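Category: Student Work / Digital Communication
4 min read

Posting Frequency and Reader Response on Small Business Accounts
Project report, Kanthorpe College, Communication Program
Prepared by Busisiwe Mokoena and Lefteris Sarantis
Supervisor: Charmaine Mathebula

1. Purpose

The project examined whether small businesses receive more replies when they post often, or when they post less often and answer every comment. Two accounts took part: Zasia, a kitchen goods shop, and Lindholm, a family bakery open since 1993. Both owners gave written permission for their account records to be used.
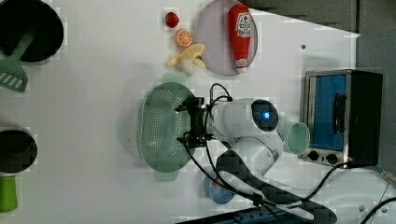
Figure 1. Robotic arm with its gripper over a green colander.

2. Method

Posts were collected through the end of November. Each was entered in a shared spreadsheet with its time of day, length, number of hashtags and number of comments. Likes were recorded but left out of the main comparison, as the supervisor advised that comments show a stronger form of contact. The final data set held 728 posts and 1382 comments. Comments made by the account owners themselves were removed before this total was reached.

The second reader, Noman Baloch, coded a sample of the comments again without seeing the first set of codes. The two readers disagreed on 22 comments, most of them single emojis, and these were settled by discussion.

3. Results

Lindholm posted less often than Zasia but drew more comments per post. Posts that ended in a direct question did well on both accounts — particularly those published before 9 a.m. Long lists of hashtags made no clear difference.
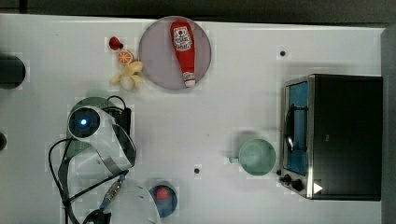
Zasia's daily posts kept the account active, yet many received no comment at all. When the owner began replying on the same day, return comments from the same followers increased. The report does not claim that one change caused the other, as a seasonal sale ran during the same weeks.

4. Limits

Two accounts are a small base. Private messages were not available to the group, and one owner noted that most orders arrive that way.

5. Acknowledgments

The group thanks Inmaculada Peñalver for her help with the spreadsheet.

3 comments | 11 shares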